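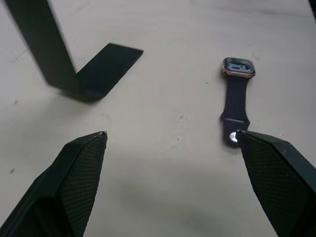
Smartwatch and black L-shaped strip on the tabletop.

Watch Stand FAQ

We get a lot of mail at Vevutley about our little bent-metal stand, and we love it. Most of the questions are about watches, so those come first.

Will my smartwatch work with the stand?
If it closes into a loop, yes! Bands that buckle, snap or stretch all hang happily over the bar. Open straps with no clasp fastened tend to slide, so close the band before you hang it.

Which way should the watch face?
Outward, with the case at the front and the clasp tucked behind. You can read the time from across the room that way, and the glass stays off the metal. Some people like the watch leaning on the end of the bar so they can grab it fast in the morning, and that's fine too.

Can I lay the watch on the table next to the stand instead?
Of course. Put it down with the screen up and the strap stretched out flat. We do this ourselves when a band has just been washed and needs to air out.

Does the stand charge the watch?
No, it has no electronics in it at all. Plenty of customers run a charging cable to the watch while it hangs, and a loose loop of cable works better than a tight one.

What are the teeth on the bar for?
Small stuff! Necklaces, hair ties, a key on a ring, the thin bracelets that always end up in a knot. One chain per gap is our favorite way to use them. Leave the gaps in the middle for the pieces you wear every day.

How much weight can it take?
Up to 700 grams, spread along the bar. Hang the heavy pieces closest to the upright and it will sit much more steadily.

Where should I put it?
Right in the middle of the table or dresser, if you can spare the spot. The base is flat, so it wants a flat surface under it. Then line up the rest of your everyday things along the back: earbuds, lip balm, makeup sponge, whatever you reach for. Everything is in view and your elbows have room in front. It's such a small change and it makes getting ready so much nicer.
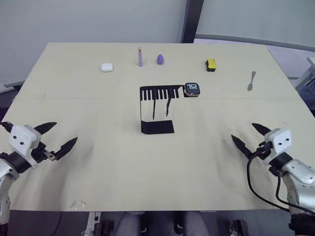 How do I clean the stand?
Wipe it with a soft damp cloth, then a dry one. Go gently between the teeth (a cotton swab is great for that). Please skip scouring pads, they leave marks on a matte finish that won't come out.

And the watch band?
Follow the maker's instructions first. For most rubbery bands, a little mild soap and water does it. Leather is a different story, so keep it away from water and give it a night off now and then.

Will the base scratch my table?
It can if you drag it, especially on soft wood. Lift it to move it. Our Sarndale kit comes with 4 felt dots for the underside, or you can cut your own.

The bar on mine looks bent. Can I straighten it?
Please don't! Bending it back weakens the corner. Write to us and we'll send another one.

How long do I have to return it?
14 days from delivery, in any condition short of sawn in half. Returns go to our Birngate address, printed on the packing slip.

Is there a bigger one?
The Hudec has 2 bars, one above the other, and it's wonderful for shared dressers. It comes back in stock in May.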